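Bremell Linen Press Tablecloth Iron, Cordless – long-term review

I have owned four irons in my adult life and felt nothing for any of them. So it surprised me as much as anyone that I've spent most of the winter telling people about a cordless one. My sister has asked me to stop bringing it up at dinner!

Some background first. I collect old table linens (mostly printed cloths, some damask, a drawer of napkins I will never get through) and I wash and press all of them myself. That means long, flat pieces of cotton that hang off both sides of the ironing board, and a cord that drags across whatever I just finished. The cordless Bremell got onto my list when Mogens Damgaard, who sells cloths two tables down from mine at the Sunday market, let me try his on a banquet cloth that had been folded in a trunk for years. I ordered one that night.

What you get

The iron, a charging base, a heat-proof cover and a small measuring cup for water. No travel bag. The base is heavier than it looks and doesn't slide around on my board, even when I put the iron back at a bad angle. The water tank holds 240 ml and pulls off the back with one thumb, so you can fill it at the sink without carrying the whole thing through the house.

It weighs a bit more than my old Eston, and I thought I'd mind. I don't. The weight does the pressing for you, and after an hour my wrist feels better than it used to.

Heat and steam

A cordless iron doesn't make its own heat while you're using it. It stores it up on the base and then slowly cools off in your hand, so the whole question is how long you get. On the cotton setting I get 100 seconds of proper pressing before I notice creases starting to fight back. Then it goes on the base while I shift the cloth along, and by the time I have the next section straight it's ready again. I was sure this would drive me crazy. After a week I'd stopped noticing, and now I find I handle the cloth more carefully because of that pause.

Steam is strong and even – the burst button will get through a double-folded hem without any trouble. It spat on me twice in the first few days, both times because I'd hit the button too soon after a refill. Give it a moment on the base and you'll be fine.

On printed cotton I press from the wrong side, slightly damp, with the steam turned off. The pointed tip is wonderful around scalloped edges and the little pleats on old aprons. For embroidery I lay the piece face down on a towel and use the middle setting. The Nic Aodha tea cloths I picked up last January have raised stitching in all four corners, and they came out so crisp that I went and got my neighbor to look at them.

Fold lines are the real test, though. A cloth that has spent years in a cupboard gets a crease that's nearly part of the weave, and no iron will take that out in one pass. I spritz, wait, press, and leave it spread over a low table overnight. Second pass the next day, and usually that's that.

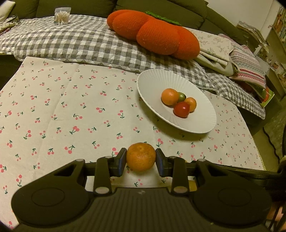 I also tried skipping the board and pressing straight on a table with a folded quilt underneath, the way my grandmother did. It works beautifully with this iron, mainly because there's no cord to keep clear of the edge, and you can walk around to the other side and keep going. Use an old quilt and check the tabletop underneath now and then for heat.

Things I'd change

The beep. It beeps when it's hot, when it's low on heat and when it switches itself off, all at the same pitch, and you can't turn it down. The dial markings are pale gray on white and hard to read in the evening. And replacement tanks have to be ordered from the Lernonau warehouse under part number 726, which took three weeks when I cracked mine on the sink.

Ultan Noonan, who repairs small appliances near me, looked mine over and liked how easily the base comes apart for cleaning. He did say to empty the tank every time, even if you're coming back to it tomorrow.

If you mostly iron a shirt before work, a regular corded model will do you fine and cost less. If you press big flat things and enjoy it even a little, try one of these. I'd buy mine again tomorrow, beep and all.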